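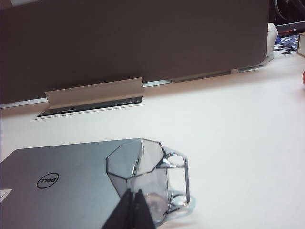
Laritz Ledger
Portfolio administration software for independent advisory firms

Overview | Modules | Data feeds | Requirements | Licensing

Product code: LL-3171
Current release: 16
Page updated: 23 June 2026

Laritz Ledger keeps the books behind client accounts. It records positions, cash, fees and model weights in a single database and reconciles them against custodian files each morning before the office opens. It does not place trades. Orders are exported as a flat file or passed to Baran Route, sold separately.

The product is built for firms with up to 20 licensed users. Larger firms should see Laritz Ledger Group.

Modules

Reconciliation
Matches custodian positions and transactions to the firm's own records by account, security and settlement date. Breaks are listed by age and by dollar value. Tolerances can be set per custodian or per account. A break that has been cleared by hand keeps the user ID and the note entered at the time.

Fee billing
Supports flat, tiered and blended schedules, in advance or in arrears. Household grouping is applied before the tier is chosen. Cash flows above a set threshold are prorated by day. Invoices are produced as PDF, and the fee file can be sent to the custodian in its own layout.

Rebalancing
Compares each account with its assigned model and proposes trades. Tax lots are picked by highest cost, lowest cost, or first in, first out. Wash sale checks cover every account in the household - including those held at a second custodian, if a feed is active.

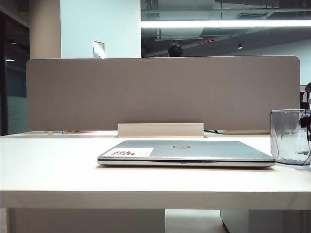 Closed Dell laptop on a white desk, with a clear glass to the right.

Reporting
Time-weighted and money-weighted returns, net or gross of fees. Benchmarks can be blended and changed over time without restating earlier periods. Saved report sets run on a schedule and are placed in the client portal or in a folder on the firm's server.

Data feeds

Custodian files are collected through the Diltano gateway. Security prices and corporate actions are included in the base license. Accounts held away can be added by manual entry or by CSV upload; the template is under Tools, Import, Layout 1522.

System requirements

Workstation: current desktop browser, 16 GB memory
Hosting: Laritz cloud, or the firm's own server running Ukum Database
Sign-in: single sign-on or authenticator app
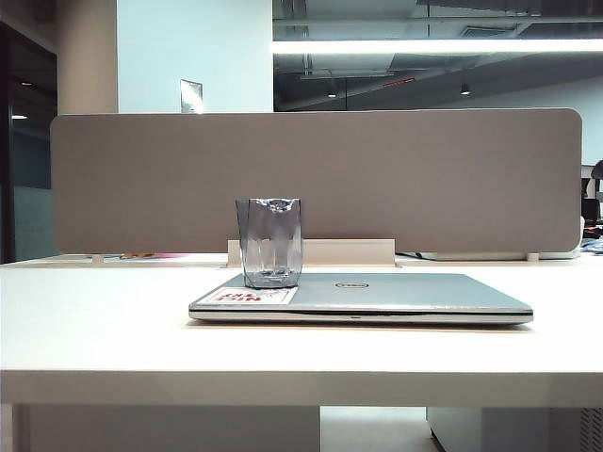

A drinking glass on the lid of a closed laptop.

Licensing

Licenses are sold per named user on a one-year term. Fee billing and Rebalancing are priced as add-ons; Reconciliation and Reporting are part of the base. Firms still on release 15 keep full support until February, after which only security fixes are issued.

Data conversion from another system is quoted separately - send a sample export with the request.

Related products
Baran Route order management
Laritz Ledger Group
Diltano gateway, additional custodian connection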